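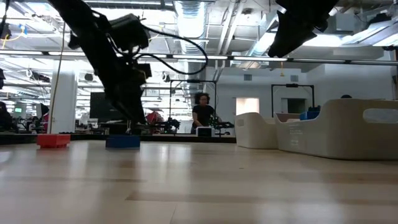 Seren Voyle

Bins. It always comes down to bins.

I've been writing about toy clutter for this magazine since January and the mail hasn't let up. Mostly it's blocks. Blocks in the couch, blocks in the dryer, one block in a casserole (Skaltley reader, you know who you are). So, block sorting. What works, what's a waste of money.

First thing. Open bins beat lids. Kids won't put a lid back on and neither will you. The beige plastic kind with the dipped rim is my favorite, small hands go right over the low side. Handle holes in the ends too. Get two sizes and park them side by side, big one for the color you have the most of. Blue, in our house. It's always blue.

Second. Work on a table, not the rug. I know, the rug is where they play. But on a pale wood top a red block jumps out at you and a dark blue one does too, and your knees will thank you. Clear it right down, leave just the last strays out, and finish those before anyone gets up for a snack. A raised edge helps. Stuff rolls.

The oddballs. Every set has them, the spiky bits, the wheels, the thing that might be a tree. I used to give these there own jar. Don't. They go in with whatever color they came closest to and life goes on.

How long does it take? My sister's family in Wiltedberg did the whole lot one rainy afternoon, 1,963 pieces by her count (she counts everything). Of those, 392 were red. The rest of us can skip the counting. A preschool over in Wogan does a short sort before pickup every day, up to 412 blocks a go, and the teacher there told me the trick is one color per kid. Fights drop right off. Tried it at home with mine and got one fight, over who got red.

Labels, quick word. Skip them for blocks. The top layer is the label, you can see the blue from across the room. Save the label maker for puzzels, which is next issue's column if I can find all the pieces of the Korumness castle one. Still missing a corner of the moat.

Washing! Forgot washing. Mesh bag, warm soapy water in the sink, spread on a towel overnight. Bins get a wipe while you're at it, crumbs collect in the corners.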